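4.2 Roadside trial

The Turno beacon was mounted at two school crossings in Widovura in February. Each unit logged lamp current and button presses.

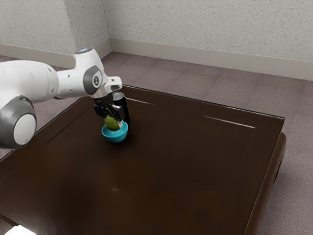
At the first crossing, 559 presses were recorded; at the second, 966.

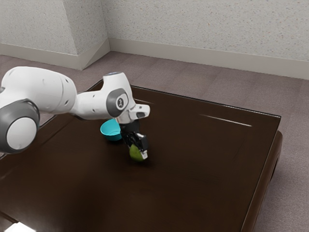

Figure 3. Simulated arm above a dark brown table.

Drivers began braking over 200 feet out.

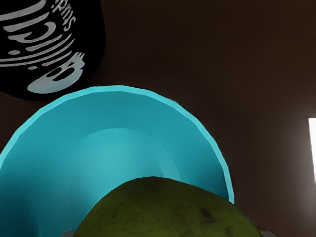 Sign legibility was rated separately by Kwan and Thibodeaux. Letters on curved housings scored worst, much like the white lettering stretched around the black cylinder.
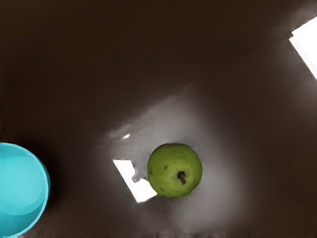
Vol. 2

Flat housings were kept.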